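Why my simulated arm kept knocking things over (a collision checker story)

January 15, 2026

So I promised back in May that I'd write up how the motion planning side of my kitchen simulator works, and then I didn't, and then I rewrote half of it. Sorry! The upside is that the half I rewrote is the interesting half, so you're getting a better post than you would have gotten then.

Quick catch-up for anyone new. I have a little hobby project called Flosum. It's a simulated kitchen, a simulated arm, and a pile of Python that tries to get the arm from wherever it is to wherever I'd like it to be without plowing through the paper towels. There's no hardware at all. It runs on the desktop under my desk, and if something goes wrong I hit reset and the kitchen is tidy again (if only).

The planner underneath is called Nernero, and it's a pretty plain random-tree planner. You give it a start pose and a goal pose, it throws random joint positions at the problem, grows a tree from each end, and when the two trees meet in the middle you have a path. Then a smoother goes over the path and cuts off the silly detours. People have been doing it this way for a long time and it works great. I was very pleased with myself when mine first ran.

Then I started putting stuff on the counter.

With a bare counter, Nernero found a path pretty much every time. With a paper towel roll, a knife block and a cutting board out, it still said it found a path every time, and then I'd play the path back and the forearm would go right through the roll. No complaint from the checker, no warning in the log. Physics disagreed, of course, and the roll went flying.

My first guess was the smoother. It's always the smoother, right? It takes two points on a path, tries a straight line between them, and if the line is clear it throws away everything in between. If you check that straight line at too few spots, you can hop over a skinny obstacle without ever noticing. I was checking every 20 steps of the controller, which in hindsight is a big hop. I tightened it up, ran everything again, and yes, fewer crashes. But the roll still got hit, from the same side, at the same height. Always down near the base.

That "always" should have tipped me off way sooner than it did. Random planners fail in random ways. If yours is failing in the same way over and over, go look at your map of the world, because the planner believes whatever you tell it.

Which brings me to collision shapes. For anyone who hasn't messed with this: the pretty kitchen you see on screen and the kitchen the planner sees are two different things. The pretty one is made of detailed meshes. The planner's one is made of boxes and capsules and other cheap shapes, because it has to ask "am I touching anything?" an enormous number of times and detailed meshes would take all day. So every object gets a stand-in. Knife block, one box. Arm link, one capsule. Paper towel roll, one cylinder.

I made most of those by hand, on a weekend, with a show on in the background. You can probably see where this is going.

The cylinder for the roll was the right width and the right height. It was also floating. I had lined it up by the middle of the object in one place and by the bottom of it in another, and the result was a cylinder that started well above the counter and stuck up past the top of the knob. So as far as Nernero was concerned, there was a nice open gap under the paper towels, and if you're a planner looking for short paths, a gap like that is a gift. It found it constantly! I was kind of impressed.

I fixed the offset and that was one bug down. But I'd been burned by trusting my own handiwork, so I wrote the thing I should have written at the start, a checker for the checker. It's called Vavis and it's maybe the dumbest tool I've ever made. It picks 500 random points on the surface of each pretty mesh and asks the planner's world whether each of those points is inside a collision shape. If a point on the real surface isn't covered, it draws a red dot there. That's the entire program.

The first time I ran it, the roll was fine (I'd just fixed it) and the knife handles lit up like a Christmas tree. I had put a box around the block and totally forgotten that knives stick out of the top of knife blocks. So the arm thought it could sweep over the wood with a bit of clearance, and it would have been clipping handles the whole time. I hadn't noticed only because none of my test goals sent it that way.

The handles lean, too, so a second box sitting straight on top of the block wastes a bunch of space. I tried a capsule for each handle, which fits nicely, and then timed it and decided I didn't care about the wasted space. One fat box on top. Moving on.

Okay, the other half of the rewrite, which is perception. Up until recently, the planner just got told where everything was. The simulator knows, so I asked it. That's cheating, but it's useful cheating, and if you're starting out I'd say cheat for as long as you can stand it. You want one broken thing at a time.

Now there's a module called Yeh in between. (I name things by mashing the keyboard a little, don't look for meaning.) Yeh takes a rendered depth image, strips out the counter and the walls, and groups whatever's left into lumps. Each lump gets matched to an object I know about, and the matched pose goes to Nernero. When it works it's lovely. When it doesn't, it's usually one of these:

Dark things on a dark counter. Depth in a simulator doesn't care about color, so you'd think this wouldn't matter, and with clean depth it doesn't. But I add fake noise to make life harder, and I made the noise worse on dark surfaces. My counter is black marble. I did this to myself.

Flat things. A cutting board is barely taller than the counter it's lying on, and if the cutoff for "this is counter" is too generous, the board vanishes. I had the cutoff at 20 millimeters. It's at 7 now and the board comes back, along with the odd ghost lump made of pure noise. I'll take ghosts over missing boards. A ghost makes the arm take a longer way around and a missing board makes it hit something.

The arm itself. Oh boy. If you don't remove the arm from the depth image, the arm is an obstacle, and the planner will tell you very firmly that it can't move because it's already in a collision with itself. You have to mask it out using the joint positions. And the mask has to be a tad bigger than the arm or you get a thin shell of leftover points hugging every link, which is just as bad. But too much bigger and you erase whatever the arm is standing close to. Reach in next to the paper towels and half the roll disappears along with the forearm.

That last one took me the longest. What I ended up with is memory. If Yeh saw an object clearly a moment ago and now the arm's mask covers that spot, it keeps the old pose until it gets a proper look again. If it gets a proper look and the object's gone, fine, drop it. It's simple and it has a hole in it (if the arm bumps something while it's hidden, Yeh has no idea), but it's so much better than things popping in and out of existence.

Numbers, for the people who always email me for numbers. I have a fixed set of 110 start and goal pairs that I run after every change. Before any of this, more than half ended with something on the counter getting touched. After the offset fix, the Vavis cleanup and the memory thing, it's down to 7. I looked at each one and they're nearly all the same story: the goal is so close to an object that my padding swallows it, so the planner gives up on padding and goes in tight. I could refuse those goals. I'd like to do something smarter, like shrinking the padding gradually near the goal only, but I haven't sat down with it yet.

A couple of small things I'd pass on if you're building something like this. Draw your collision shapes over the pretty ones, see-through, and leave that view on while you work. I had it as a debug option behind a flag and I never turned the flag on, so it may as well not have existed. And save the random seed with every failed run! I lost a whole evening trying to get a crash to happen a second time before I added that. It's one line of code.

Next up is getting the padding stuff sorted, and then I want to try goals over by the sink, where there's a wire dish rack. I have no clue how to do the collision shape for a dish rack. One big box means you can never put anything in it, and modeling each wire sounds miserable. If you've done it, my inbox is open – I'd love to hear what you settled on.

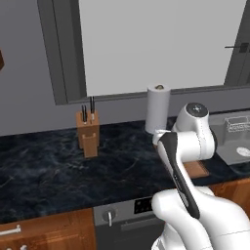
The Flosum kitchen, with the forearm in close to the paper towels.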